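November, late evening, back at the kitchen table

Clear sky at last, after what felt like a month of soup. I had the telescope out on the back step before supper was even cold, and Sylvie Carrier came over from next door in her enormous coat, as she does whenever she sees my red flashlight bobbing about. We started with Saturn because you always start with Saturn, and then I talked her into hunting for variable stars with me, poor woman.

I should write down what I was after. There is a red giant I have been following since spring (my list calls it 379, which is only the line it sits on in my old notebook), and it has been fading much more slowly than I expected. I compare it by eye with two steady stars nearby, one a little brighter and one a little fainter, and guess where it falls between them. Tonight I put it almost level with the fainter one. Sylvie, without my telling her a thing, said the same, and I was so pleased I nearly knocked over the eyepiece case!

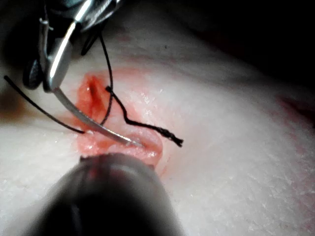 She asked me why a star should swell and shrink at all, and I made a poor job of it out there with my teeth chattering, so let me try again here where it's warm. The outer layers trap heat, puff outward, cool, let the heat go and sink back down, and then the whole business begins again. A star like mine takes the better part of a year over one breath. I do like that word for it, though Nithin Devadiga at the club winces whenever I say it and starts in on opacity.

Nithin also lent me his copy of the Urnholm chart, and I still owe him for the last one. His has the comparison stars out to a much fainter limit than mine. I went over it with a magnifying glass after Sylvie left and found I've been using the wrong star for one of my others since the summer, a whole page of estimates, all to be done again. Well, there are long nights coming.

Yvette Ouellet telephoned at nine to ask if I would talk to the club about the distances of these stars. I said yes before thinking. I'd like to show how a star 500 light years off and one 1000 light years off can look just the same to us if the farther one gives out four times the light. Florence Grewal did it once with two lamps in a dark hall and I have never forgotten it. 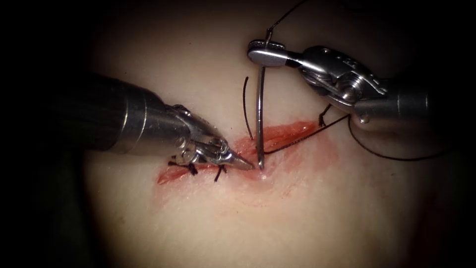
Later, nearly midnight

Went out again in slippers, which was foolish. Orion well up over the garage and the frost already on the tube. I took one more look at 379 and would not change my guess, so into the book it goes. Had a good long stare at the Pleiades through the binoculars afterward, for no purpose whatever, and came in with wet feet. Must ask Vasiliki Sfakianakis about borrowing her dew heater before the next clear spell.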